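Utilizamos cookies para melhorar a sua experiência. Ao continuar a navegar, aceita a nossa política de cookies.

Suporte Clirkow - Registo de avaria
Assunto: máquina de lavar loiça Jireo pára a meio do ciclo e deixa a loiça por enxaguar
Estado: resolvido
Prioridade: normal

Descrição inicial do cliente

A máquina está instalada há dois anos e nunca tinha dado problemas. Em janeiro começou a parar a meio do programa normal. Enche, lava durante algum tempo, faz uma tentativa de escoamento e depois fica parada com a luz do programa a piscar. Abro a porta e há água no fundo, acima do filtro. Se desligar no botão e voltar a ligar, às vezes acaba o ciclo, outras vezes volta a parar no mesmo ponto. No programa rápido acontece menos.

Já limpei o filtro duas vezes. Tinha alguns restos de comida e uma etiqueta de frasco, mas nada que tapasse a passagem. O abastecimento de água está bem, a torneira está toda aberta e a mangueira de entrada não tem dobras.

Resposta do suporte

Obrigado pelo contacto. A luz a piscar depois do escoamento indica que a máquina não conseguiu baixar o nível da água no tempo previsto. Pedimos que faça as verificações seguintes, por esta ordem, e que nos diga em que ponto nota diferença:

1. Desligar a máquina da corrente e retirar a água do fundo com uma esponja.
2. Retirar o filtro e a tampa da bomba de escoamento. Verificar se a hélice roda com a mão. É normal sentir alguma resistência e um movimento aos saltos.
3. Verificar o percurso da mangueira de escoamento desde a máquina até ao sifão. Não deve ter vincos nem ficar entalada atrás do móvel.
4. Confirmar a altura do ponto mais alto da mangueira. Neste modelo tem de passar a pelo menos 50 cm do chão antes de descer para o sifão.
5. Correr o programa de pré-lavagem, que dura 8 minutos, e anotar se a água sai toda.

Se houver um triturador de resíduos ligado ao mesmo sifão, indique também a marca e há quanto tempo foi montado.

Resposta do cliente

Fiz as verificações. A hélice roda e não tinha nada preso. A mangueira não está vincada, mas passa muito baixa, quase encostada ao chão, e só sobe mesmo junto ao lava-loiça. Não tenho triturador.

Na pré-lavagem a água saiu, mas devagar. Esperei um pouco e voltou a aparecer água no fundo, mais suja do que a que tinha saído. Cheirava a esgoto.

Acrescento uma coisa que talvez interesse. Em dezembro mudámos o tampo da cozinha e o lava-loiça. O sifão é novo, da Grarel, montado pela empresa que fez o tampo. Não sei se mexeram na mangueira da máquina, mas a braçadeira que lá está agora não é a antiga.
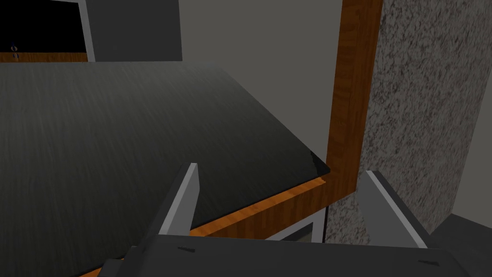

O lava-loiça também escoa mais devagar do que antes, sobretudo quando a máquina está a trabalhar. Até agora não tinha ligado uma coisa à outra.

Resposta do suporte

A informação sobre a obra é útil. Água suja que regressa depois do escoamento vem quase sempre do sifão e não da bomba. Com a mangueira baixa, a água do lava-loiça pode entrar na máquina por gravidade.

Há ainda um ponto a confirmar no sifão. Os modelos da Grarel trazem a entrada lateral para a máquina fechada de origem, com uma membrana de plástico que tem de ser cortada na montagem. Quando é apenas furada, a passagem fica estreita e junta gordura muito depressa.

Sugerimos:

- colocar um balde por baixo e soltar a braçadeira da mangueira no sifão;
- ver o interior da entrada lateral com uma lanterna;
- se a membrana ainda lá estiver, cortá-la rente à parede do tubo e retirar todos os pedaços;
- voltar a ligar a mangueira e prendê-la por baixo do tampo, no ponto mais alto possível, com um gancho ou abraçadeira.

Não use desentupidor químico com a mangueira ligada. O produto pode chegar à bomba e danificar o vedante.

Resposta do cliente

Era isso. A membrana tinha um furo onde mal cabia um lápis, e estava tapado com gordura e arroz. Cortei o resto com um x-ato e limpei o tubo com um escovilhão. Saíram uns 200 ml de água preta da mangueira quando a soltei - convém mesmo ter o balde.

Prendi a mangueira com um gancho da Caputo, aparafusado à lateral do móvel. O ponto mais alto está agora bem acima da altura que indicaram. Fiz uma pré-lavagem e depois um programa normal completo. Acabou sem parar e o fundo ficou só com a água que é costume ficar junto ao filtro. O lava-loiça também voltou a escoar bem.

Ficou uma dúvida: vale a pena fazer um ciclo em vazio a quente para tirar o cheiro?

Resposta do suporte

Sim, um ciclo no programa mais quente, sem loiça, com um produto de limpeza próprio para máquinas. Se o cheiro continuar, lave à parte o filtro e a borracha inferior da porta com água quente e detergente.

Fechamos o pedido n.º 198 como resolvido. Se a avaria voltar, responda a esta mensagem e o pedido é reaberto com o mesmo número.

Contactos | Termos de utilização | © Clirkow, todos os direitos reservados | Voltar ao topo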